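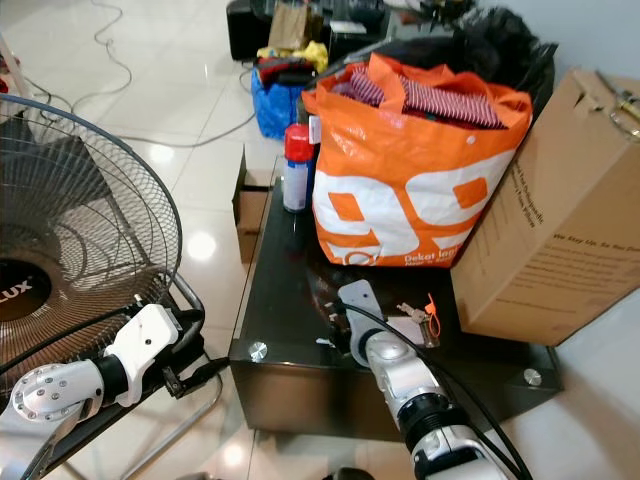

The bag on the glass table, stuffed with red and white stripes.

My aunt left Skarwood the way she did everything, late and with too many bags. She had lived there 30 years, and the landlord wanted her out by August.

I was given the job of helping, which meant carrying things down 4 flights while she carried opinions. The plates were from Praltis. The lamp was from a man in Drirnau she would not discuss. The letters from the Baidoo Savings Club, 66 of them, were to be kept in order and not read. I read two on the stairs. They were both about a raffle.

"You're slow," she called down.

"I'm careful," I said, and dropped the lamp.

She took it well. She said the man in Drirnau had been fragile too, and swept him into a shoebox.

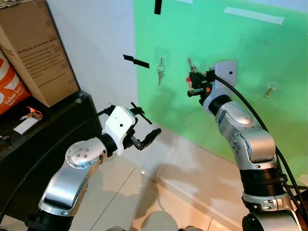
My aunt's great regret was paint. In her first year she had asked the landlord whether she might do the living room over, and he had said he would think about it, and he was apparently still thinking. She had wanted green. Every few years she brought home a little card of greens and held it up to the light, and then put it in a drawer with the others. What she had in mind was a big stretch of it, right up against plain white wall, with a black shelf off to the left for the good books. I told her the new place might allow it. She said the new place was beige and so was its manager.

By evening there was one box left, marked 1202, the number of her new apartment. I asked what was in it.

"Paint," she said. "I bought it the week I moved in."

She shook it. It made no sound at all - it had set hard years ago, tin and all. I carried it down anyway.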